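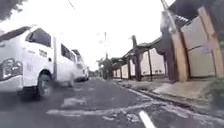 Hüsnü Tuncer would like the parking moved to one side for good and the white lines painted again before winter. He told the street meeting in Flurness that delivery drivers can no longer tell where the edge of the lane is meant to be, and that his own mirror has been hit twice.

Home News Traffic Letters Notices Contact

The town plans to repaint the markings in October, along a stretch of 200 meters. Work will start at 7 in the morning, and the street will be closed to through traffic until the paint has dried. Residents can still reach their homes on foot by the raised sidewalk.

Vans and cars have to be off the street by 6 on the morning of the work. Any vehicle left at the curb will be towed to the lot behind the Hayat bakery, and the owner will be charged $45.

Parking on the fence side was also discussed. Deming Fan said it would block the sidewalk for strollers, and most of those present agreed with her. The town will keep the present rule and put up new signs at both ends.

The worn patches in the asphalt are not part of this job. Torben Mühlbauer of the roads office said they are on the list for next year, if the money is approved. Questions about towing or access can be left at the town hall desk, which closes at noon during the work.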